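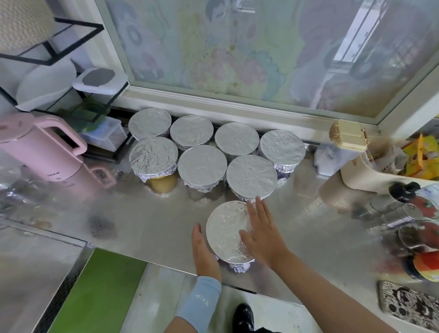 My sister says a soup swap only works if everyone brings the same size jar, and she has now told me this on the phone, by text, and once through a car window. She is probably right. I went ahead and started one anyway with no jar rules at all, and I am so happy with how it's going that I have to write it down before the second one comes along and humbles me.

If you haven't been to a soup swap, you make one big pot, you divide it up, and you trade your portions for portions of everyone else's. You walk in with six of the same thing and walk out with six different things. I first heard of it when I lived over in Vetden, where a bunch of people on one street had been doing it for years, and I went exactly once before I moved. I came home with a split pea that I still think about. Then I moved to Borkstead and spent a long time waiting for somebody to invite me to one here, which is a silly way to wait for a thing!

So in February I put a note up by the mailboxes in our building. It said SOUP? and then my apartment number, and underneath, smaller, a paragraph of explanation that I'm pretty sure nobody on the upper floors read, because the first person to knock thought I was giving soup away. (I gave her some. She came to the swap.)

The planning part turned out to be the fun part for me. I love a prep day. I love having every single thing chopped and in its own bowl before the stove goes on, even when it's a plain weeknight soup and there is no earthly need for it. My mother cooks the other way, with the onion already browning while she hunts for the carrots, and her food is better than mine, so I can't claim any moral ground. But I get so much calm out of it. I put the radio on, I do the hard vegetables first and the leafy ones last, and by the end I know exactly what I've got and how much of it. 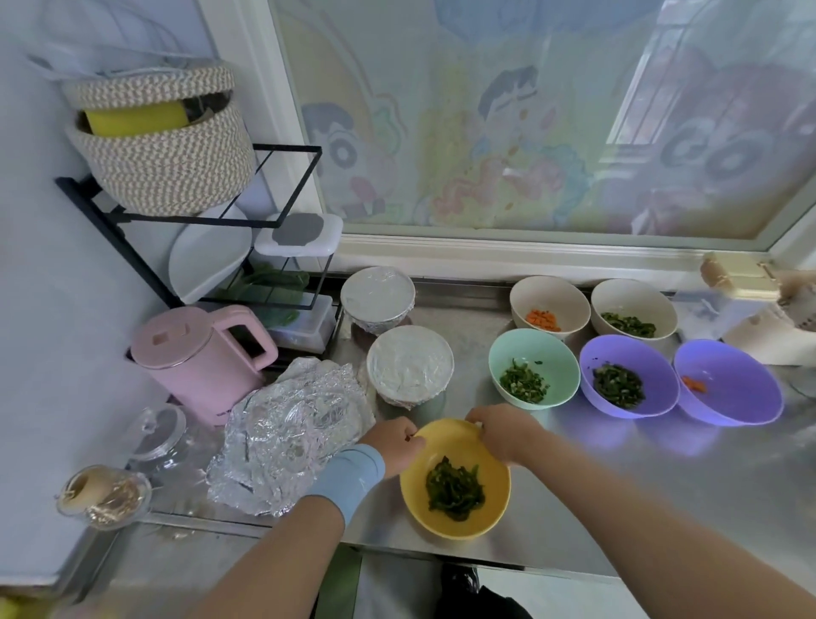 Greens in the yellow bowl, carrots at the back.

My pot for the swap was the barley and greens one I've made for years. The recipe came off the back of a bag of Zamani pearl barley and I've changed it so much that the bag wouldn't know it. More lemon than you'd think. A heel of hard cheese dropped in while it simmers, if there's one in the fridge. The only trouble with barley is that it keeps drinking after you turn the stove off, so a soup that was perfect at supper is a kind of pudding by morning. For a swap I now cook the barley by itself and send it along in a little bag, with a note to stir it in at the end. That felt fussy when I thought of it, but two people have since told me they liked it, and one of them used the barley in a salad instead - good for her.

We held it in the laundry room, which has a long folding table and an outlet for the one person who wanted to keep a sample warm. Five of us brought soup, which was more than I had dared to hope for. There was a smoky black bean, a chicken and rice with so much ginger in it that my ears got warm, a tomato that its maker kept apologizing for (it was lovely), and a cold cucumber one in the middle of winter, which I respect enormously. The dryers were going the whole time and it was toasty in there and we all stayed much longer than trading soup requires. 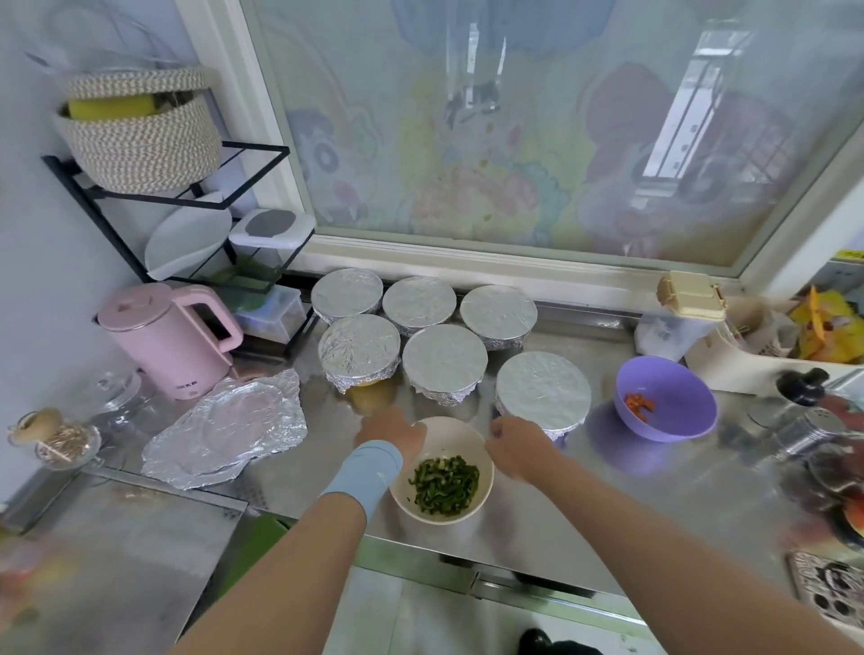
The thing I would do differently is labels. I wrote mine on masking tape, and masking tape does not care to be in a freezer. A week later I had a shelf full of mystery portions and little curls of tape at the bottom of the drawer. I thawed what I was sure was black bean and sat down to tomato. Next time I'm using a grease pencil straight on the lid, and I'm going to ask people to write down what's in it too, just the main things, so that anybody who skips dairy or can't have nuts doesn't have to go knocking on doors with a spoon.

I'd also set out something to eat on the spot. We were five hungry people surrounded by soup we weren't supposed to open. Bread, at least! The Remura bakery does an 89 cent roll at closing time, and I could have filled a grocery bag with them and felt like a queen.

The next swap is set for 27 May 2023, same laundry room, and people have asked if it can be salads and cold things now that it's warm. Of course it can. The cucumber person is thrilled. I'm thinking of a marinated bean thing, or else the carrot slaw with the toasted seeds, if I can work out how to keep the seeds crunchy until people get them home. If you've got a trick for that, leave it in the comments, and yes, I have bought jars, and yes, they are all the same size.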